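The Shared Table, Again

Horngate members will remember that in March we bought a blue felt cover for the big table, on the theory that people treat a nice surface with respect. The cover has now been in service long enough for a verdict. People love it so much that they leave everything they own on it.

I went past after lunch with a cup of coffee and no intention of writing anything. Then I saw the laptop, closed, with a box of cookies on a stick parked on top of it like a paperweight. I have nothing against cookies, and I'm told the pink and blue box is the good kind. I do think a computer deserves a better retirement than shelf duty.

The rest was the usual mix of office supplies and groceries, with no border between the two. A snack can had gone over on its side next to a water bottle that had done the same. There was a marker, and a pair of scissors lying open to interpretation as to whose they were. (The Sala room downstairs has been short one pair for a while. I'm only mentioning it.)

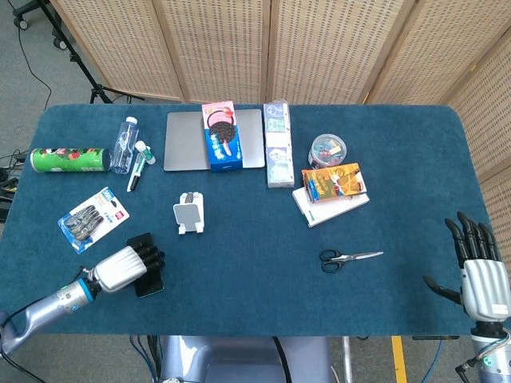 Debora Guerra, who inherited the supply cupboard when the Janitz people moved upstairs, has asked me to pass along the rules. There used to be a laminated sheet with 10 of them. She has cut it down to what she thinks we can handle.

Food goes home with you or into the kitchen by 5:30. A snack can with the lid on still counts as food, and so does a box you haven't opened yet and are "saving for the meeting."

Scissors, markers and notepads live in the cupboard, second shelf, in the gray trays. The trays are labeled. The labels were Debora's weekend, so please read at least one of them.

Phone stands are welcome to stay, provided there's only one and we all agree it belongs to the table. Phones are not communal and should leave with their owners.

Laptops should never be left overnight. Our insurance covers the building, the furniture and, for some reason, the ficus.

And the felt: please don't cut anything on it, and please don't write on paper thin enough to let the marker through. The cover cost $468, a number Debora would like you to picture whenever you uncap something. A replacement from Edance takes 40 days to arrive, and for those 40 days we'd be back to the bare table with the wobble and the mysterious sticky corner.

If any of the things left out are yours, come and get them before the end of the day. Unclaimed supplies go into the cupboard. Unclaimed snacks go to whoever is doing the tidying, and I should warn you that Debora has put herself down for it through the end of the month.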